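# La pinza suelta los platos cuando los levanta de canto (proyecto de club)

**Līga Toom**

Hola a todos. Perdonen mi español, lo estudio desde hace poco. Soy de un club de robótica de estudiantes y para la feria de octubre preparamos una tarea que se llama "recoger la cocina". Grabamos demostraciones con dos pinzas de mano, una persona lleva las dos, y después entrenamos el modelo con las grabaciones. Tenemos ya 73 demostraciones con platos.

Mi problema es con el plato que está plano en la encimera. Para agarrarlo hay que ponerlo primero de canto, una punta empuja el borde y la otra ayuda desde el otro lado. En esta parte el plato gira un poco y se escapa. Con los cuencos no nos pasa.
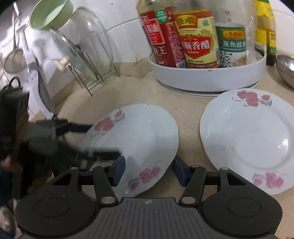

¿Cuántas demostraciones hacen falta para una tarea como esta?

Depende de cuánto cambia la posición de los objetos; para una sola cocina y un solo tipo de plato, nuestro profesor nos pidió hasta 1000, pero empezamos a entrenar mucho antes.

Lo que quiero saber es otra cosa: si debo cambiar las puntas o la manera de mover la mano. Las puntas son del kit Guslow y son bastante lisas.

**Reda El Fassi**

Tuvimos lo mismo en el curso del año pasado. Yo no cambiaría las puntas todavía. Prueba primero esto:

- Apoya la punta más abajo del borde, casi tocando la encimera, y empuja despacio.
- La segunda mano tiene que llegar antes de que el plato se levante. Si llega tarde, el plato gira.
- Borra las demostraciones donde el plato se escapó. Nosotros borramos 18 y el modelo mejoró bastante.

Si después de esto sigue igual, pega una tira fina de silicona en cada punta. Mira también que las dos pinzas graben con el mismo reloj, en las nuestras había un retraso y lo encontramos muy tarde.

**dukon_taller**

compra las puntas Lazaridis y ya está, con esas agarra todo

**Līga Toom**

Gracias, Reda. Voy a revisar las grabaciones esta tarde y probaré lo de la segunda mano. La silicona la dejo para después, hay que pedirla.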